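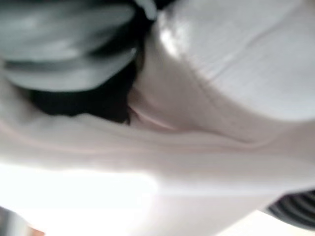 White Linens and Light Textiles: Notes on Sorting, Folding and Storage

Posted 12/12/23

Following several enquiries from readers, I have set out the practices observed in this household for the care of white cotton and other pale fabrics. They were first written down in March, when the hall cupboard was emptied and reorganised, and have been revised once.

Sorting

White items are separated by weave before they are folded. Ribbed and finely striped fabrics are kept apart from plain ones, as they hold a crease differently and do not stack evenly beside smooth cotton. Coloured items are stored on another shelf entirely. My neighbour Halina Sadowski prefers to sort by room – a perfectly sound method in a larger house – but our cupboard does not permit it.

Folding

Each piece is laid flat and smoothed by hand from the centre outwards. Seams should be brought into line before the first fold is made. Where a seam runs on the diagonal, as it does on certain older pillowcases and one bolster cover, the fold should follow the edge of the cloth and the seam should be disregarded. Towels are folded in thirds. Fitted sheets are folded in quarters with the corners tucked into one another, a procedure I was taught by Shalini Mathur and have not been able to improve upon.

Pieces awaiting folding may be left in a soft heap for an hour or so. Overnight is inadvisable. Deep creases in heavier cotton generally require the iron, and I would sooner avoid it.

Storage

The present shelves are from Havia and are adequate for the purpose, although the lowest is too shallow for a doubled quilt. Stacks are limited to the height of a hand. Recently laundered items are placed at the bottom so that all pieces are used in rotation. Cedar blocks are renewed annually; the last set cost $2 per block and has kept its scent reasonably well.

Outstanding matters

The guest blankets have yet to be assigned a permanent place. Szymon Lis has kindly offered a trunk, subject to measurement. The question of whether to keep the worn tea towels as cleaning cloths also remains open, and readers' views on that point would be welcome.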